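Keep the bowls, lose the cupboard

Most kitchens in Avstead have a cupboard that can't be opened without something falling out of it. Ours was full of bowls, and I think the usual advice about sorting them is wrong.

The advice says to buy a matching set that nests. I did that, and two of the six had chipped by June. The odd ones I had kept back, in steel and bright colours, were still doing the work. A bowl earns its place by being picked up. Matching has nothing to do with it.

What I would change is where they live. A deep, open bin on a low shelf beats a cupboard. You look down and see every bowl at once, and a child can put things back in it. My neighbour Noemí Cervantes says it looks untidy, and she is right – I just don't mind. 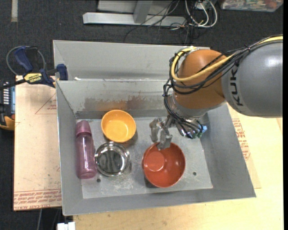
Three bowls and a bottle in a grey metal bin, with room to spare.

Bottles are the weak point. They lie down, roll and take up the side, so I would allow one and no more. Bowls should go in with space between them if there is room. Stacking saves space, but the one you want is always at the bottom, and on a Sunday morning I would like to reach in and take it.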